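Prikholm Household Words, data card

Version of Monday, December 29, 2025
Maintainer: Hendrik Jacobs

Summary

Prikholm Household Words is a small word list of the names that people use for ordinary things at home. It covers two towns, Nindton and Limby, which lie on opposite sides of the same river and do not always agree on what a thing is called. The list has 58 entries. Each entry gives the standard word, the local word or words, and a short note on use.

How the words were collected

I spoke with 27 people, all of them grown up in one of the two towns. Every talk was held in the kitchen or the sitting room of the speaker. I asked open questions first, for example "What do you call the place where you keep the spoons?", and offered a word only when the speaker could not find one. 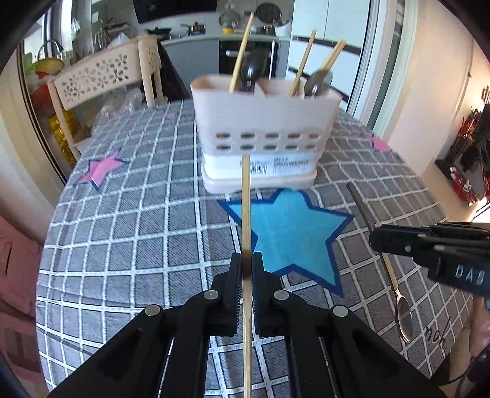

Spelling was the most difficult part. The dialect has no fixed spelling, so I followed the rules of the Sisay school dictionary where it was possible. In 10 entries the dictionary gave no help and I wrote the word as I heard it – these are marked with an asterisk.

File format

The list is one plain text file in UTF-8, with tabs between the columns. The columns are: id, standard, nindton, limby, note. An empty cell means that I did not get an answer. It does not mean that the town has no word.

Known problems

Older speakers are present much more than younger ones. Words for sewing and washing are well covered, words for tools in the shed are poor. Two speakers from Limby had lived many years in Nindton, and their answers should be used with care.

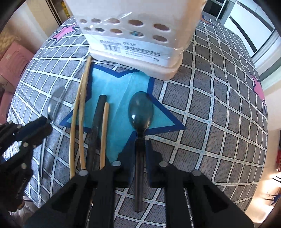

Storage basket and utensils on a star-patterned sheet.

Changes

Version 2 corrects the stress marks and joins the double entries for "ladle". The next version is planned for March and will add words for bread and baking.

Use

You may copy and change the list freely, also for teaching. Please keep the name Prikholm in the title, and write to me if you find a mistake – I answer slowly but I do answer.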